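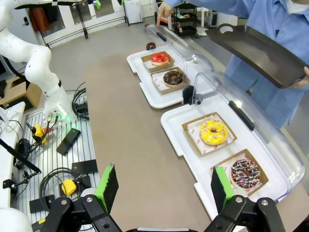
Written by the Business Studies Group, Plema College of Commerce, Lamcombe

Chapter 4
Pricing Food That Does Not Keep

In the previous chapter we studied goods that can wait. A box of nails has the same value on the shelf in January as it has in June, and the owner of a hardware shop can be patient. In the present chapter we turn to goods which lose their value in a day or even in a few hours. Bread, cut fruit, cooked meals, fresh fish and pastries all belong to this group.

After you study this chapter, you should be able to explain the difference between cost price and selling price for fresh food, calculate the margin when a part of the goods is thrown away, and compare two ways of lowering a price before closing time. You will need the percentage rules from Chapter 2. If you feel unsure about them, please go back and repeat the exercises there before you continue.

4.1 An old problem

The sellers of fresh food had this difficulty long before there were shops with glass windows. The town of Lamcombe received the right to hold a market in 1243, and the rules of that market already gave an hour after which fish could be sold only at half price. We do not know how well the sellers obeyed. The rule itself shows that the people of the town understood the main fact of this chapter: the price of fresh food depends on the time of day as well as on the cost of making it.

Today a law seldom sets the hour. The decision is left to the seller, who must make it again every day with incomplete information. The weather changes, a school has a holiday, a road is closed for repair. A bakery which sold everything by noon yesterday may have half of its goods left this evening.

4.2 Cost, price and loss

Let us take a bakery in the district of Druvgate. In one week it makes 2000 donuts. The cost of each, with flour, oil, energy and wages included, is 53 cents, so the cost for the whole week is 1,060 dollars. If all the donuts are sold, the calculation is simple: the owner takes the total income and subtracts 1,060 dollars.

Now suppose that only 1,600 are sold. The cost stays the same, but it must be carried by a smaller number of donuts. We divide 1,060 dollars by 1,600 and obtain a little more than 66 cents. This second number is called the effective cost per unit sold. An owner who looks only at the first number will set the price too low, and he may not notice it for several months.

Students often ask whether the bakery should then simply make less. Sometimes it should. However, a counter which is nearly empty in the afternoon also has a cost. Some customers see little choice and walk on to another shop, and they may not come back the next day. This loss does not appear in any account book, and therefore it is difficult to measure. We return to it in section 4.5.

4.3 The customer at the counter

Packed goods in a supermarket are chosen by the customer's own hand. At a bakery counter there is usually a person between the customer and the food, and this person has an influence on what is sold. A seller who knows which goods must leave the shop today can offer them first. A seller who has not been told will offer what is nearest.

It is good practice to write the day's priorities on a small card and keep it at the counter. The card should be short. In the bakery on Trujillo Street, which we will use as a case study at the end of the chapter, the card has room for only two lines, and the staff read it when their shift begins.
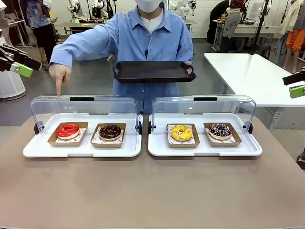
4.4 Two ways of lowering the price

The first way is the single reduction. At a fixed hour, for example 5 p.m., every item left on the counter is sold at half price. The method is easy to explain and easy to control. Its weakness is that regular customers learn the hour and begin to wait for it.

The second way is the stepped reduction. The price goes down by a small amount at 3 p.m. and again at each following hour until closing. More goods are sold near the full price, but the labels must be changed several times, and mistakes at the cash register become more frequent.

Before you read the next section, write down which of the two ways you would choose for the bakery in Druvgate, and give your reasons in a few sentences. Keep your answer. You will need it for the first exercise.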